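### 3.2 Station Records and Passenger Counts

The study drew on the records of a short regional line between Arnow and Jondum, with one intermediate stop at Wetanel. The line was chosen for its unbroken set of guard's books, which give the number of passengers boarding at each stop. The books had been stored in the former freight office at Arnow and were lent to the authors in February.

In total, 1275 book pages were read. Of these, 43 could not be used, most often where ink had faded or where two trains had been entered on one line. Pages were typed up by one reader and checked by a second. Where the two readings differed, the lower count was kept and the entry was marked in the data file.

Special trains were handled apart from the timetable. The books list 14 such trains, run for fairs, reunions and the reopening of the Wetanel depot. Each was matched to a notice in the local press before it was accepted.

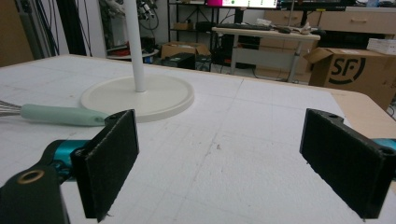
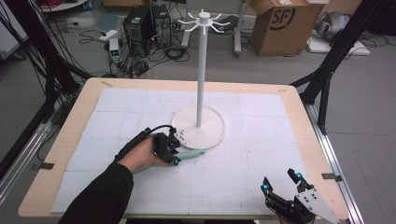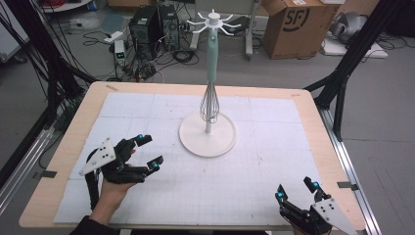

**Figure 4.** Three views of a light-colored work surface marked with a grid.

### 3.3 Interviews with Riders

Counts alone say little about why people made the trip. A set of interviews was therefore held at the Manalastas Reading Room, close to the Jondum platform. Riders were asked when they first used the line, whom they traveled with, and whether they had ever ridden one of the special trains. Questions were read from a printed sheet in the same order each time.

The interviews produced 300 separate statements that could be tied to a known train. A statement was tied to a train only if it gave the season and at least one of the two end stations. Statements about the depot building, its waiting room and its lunch counter were kept in a separate group and are treated in Section 5.

Memory of crowding proved less firm than memory of route. Several riders described a full train to Wetanel in a season when the books show light use. Such cases were left in the sample, and both sources are reported side by side in Table 2.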